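Pustari two-arm tabletop set

README for the recordings and config files from the shared workshop build. Last changed in October.

What is in the package

Pustari is a two-arm setup on one table, built in the Maihi workshop. The package holds 300 recorded runs of tabletop tasks, along with the calibration files and the scripts used to load them. Of these runs, 115 use both arms. The rest use one arm while the other is parked.

Folders

runs/ has one folder per run, numbered from 0001
calib/ has the hand-eye and table calibration
config/ has joint limits, speed caps and park poses
tools/ has the loader and the replay script

Each run folder contains a joint log, a gripper log, the video and a short text note. The notes were typed during the session and were not cleaned up. Spelling varies.

Getting started

Unpack everything in one place and keep the folder names. Run the loader on a single folder first. It prints the run length and the gripper state at the start. If it stops on a missing calib file, check that the path in config/site.txt points to your copy. The loader needs about 16 GB of memory if you open the full set at once.

Replay on hardware works only with Plurov, our control program, version 3 or later. Set the speed cap before replaying. The park poses were measured on our table and will not be safe on another one.

Objects
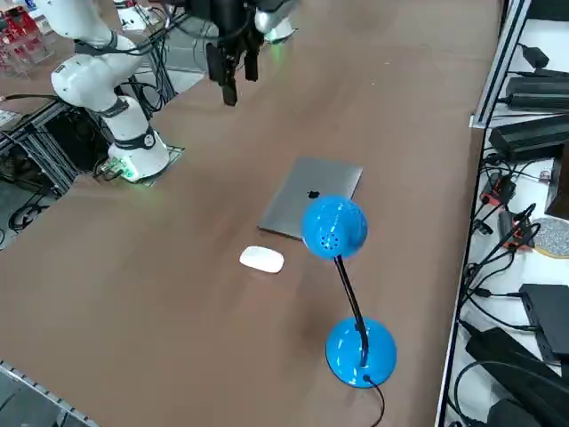

Object layouts in the desk group use ordinary office items, placed by hand before each run. No fixtures or markers are used to line them up. Items may touch or overlap, as with the blue lamp whose head sits over one corner of the closed laptop, and the mouse may be close in front. Cords stay attached, so a planner that ignores them will do badly on the lamp. The shiny lid and lamp head also pick up reflections from the room lights.

Known problems

Gripper width is logged as commanded, not measured.
Video and joint clocks drift apart in long runs. Use tools/align to correct this.
Some early notes call the table frame Osero, after the older build. It means the same coordinate frame as "table" in the config.

Send corrections with the run number and the loader output.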